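Filed under: People & Practice / Standards

Evander Skinner has written rules for robotic suturing benches for long enough to distrust any that fit on a poster. His current set, the Pallgate bench code, runs to 12 clauses. He would like it to be shorter and keeps getting mail asking for it to be longer.

"The first draft had 64," he says. "It had a clause on chairs. I wrote the clause on chairs."

What survived is mostly about suture. 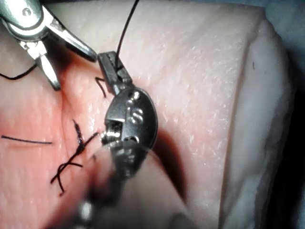
"People want to talk about the knot," Skinner goes on. "I want to talk about where the thread was held on the way there. Serrated jaws will mark a strand, and a marked strand is a weaker strand. So clause 4 says grip the part you're going to cut off." He admits that this is harder than it sounds, and that he has broken it himself – in front of visitors from Hellitz, who wrote it down.

The code also wants every attempt logged, including the ugly ones. A site that sends in 700 perfect stitches gets a polite letter asking for the others.
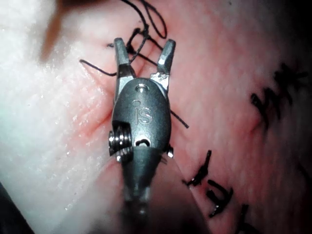 Does a practice pad need the same rules as a patient? "It needs fewer, but the ones it has should be kept just as strictly," Skinner says. "Habits don't check what they're sewing."

He is less patient on the matter of cut ends. The Munro draft, an earlier attempt he refers to as "the novel," allowed them to be cleared at the close of a session. His version wants them gone before the next stitch starts, and he knows how often that happens. 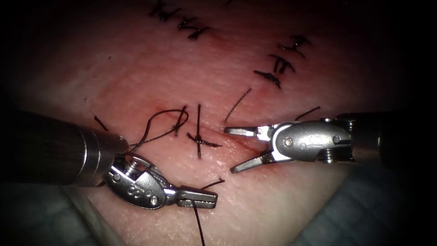 Zahira Sumampouw thinks the clause is unworkable as written, and told him so in March: stopping after each stitch breaks the operator's rhythm, and she would sooner see a tidy break every few stitches than a rule people sign and ignore.

Skinner has her note pinned over his desk. The clause is under review. So, he says, is the desk.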